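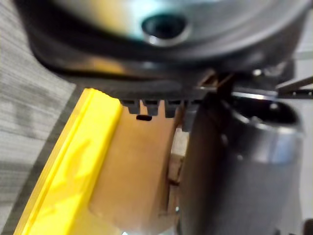 Fumedness build: questions I keep getting

What is Fumedness?

It's my robot arm! Six joints, a gripper on the end, and a wrist camera so I can record what it sees while it picks things up off the floor of my spare room. I started it in June on a bench at the Hotthorpe workshop and moved it home when it got too big to share a bench with other people's projects.

Where did the name come from?

A word game. I lost the game and kept the word.

Can I build one with no experience?

If you can solder a connector and you don't mind reprinting parts, yes. I had never written a line of motor code before this one. The mechanical side is mostly screws and patience, and the wiring is the part that will make you want to go for a walk. Label both ends of every cable. I labeled one end, which felt like plenty at the time.

What did it cost?

I stopped the spreadsheet at $888, and that was before I bought the second set of wrist motors (the first set got hot enough to soften their own mounts). If you already own a printer and a decent power supply you could come in well under that. Please don't cheap out on the power supply.

Which software do you run?

There are two pieces. Öberg is the little program that talks to the motors, and Navier is the planner that sits on top of it and decides where the arm should go. You can use Öberg by itself with a game controller, and I'd do that for the first couple of weeks. Driving it by hand teaches you a lot about where the arm doesn't like to go.

Why does my gripper only close halfway?

Check the grip value in the Öberg settings. It runs from 0 to 255, and for a while the sample file I posted had it capped way too low. Sorry! Grab the new file. If the value is fine and it still stops short, loosen the finger screws a quarter turn and try again - mine bind if I get enthusiastic with the screwdriver.

How heavy a thing can it lift?

Light stuff. Cardboard, plastic bits, an empty mug on a good day. I tried a full can of soup with the arm stretched all the way out and the shoulder just sagged to the floor very slowly, like it was sitting down. Keep the load close to the base and you'll get more out of it.

My wrist camera picture is blurry up close. Is it broken?

Probably not. Those tiny cameras come focused for across a room, and some of them have a lens you can turn. Mine was glued, so I scored the glue with a hobby knife and turned the lens a hair at a time with the live view open. Go slow. I killed one by going fast.

Also, don't worry if a good part of your view is gripper. The planner copes with that fine as long as the camera doesn't shift around on its mount between runs. I put a dab of threadlocker on the mount screws and check them before every session.

Is it loud?

My neighbor hasn't complained, but I don't run it after 10 at night. The shoulder motor whines when it's holding still, and carpet helps more than I expected. On the concrete at Hotthorpe you could hear it from the parking lot.

Does it have an emergency stop?

Yes, and yours needs one too. It cuts power to the motors directly, no software in between. Mount it where you can hit it without reaching past the arm. When the power goes the arm drops, so keep your hands and your coffee out from under it.

Can I come see it?

I bring it to open bench on Saturday when I can get a ride for it. Check the workshop page first, it doesn't like being in the car and sometimes I spend the afternoon before fixing it.

Will you sell me a kit?

Not right now. The print files and the parts list are both on the downloads page, and I update the list whenever something goes out of stock.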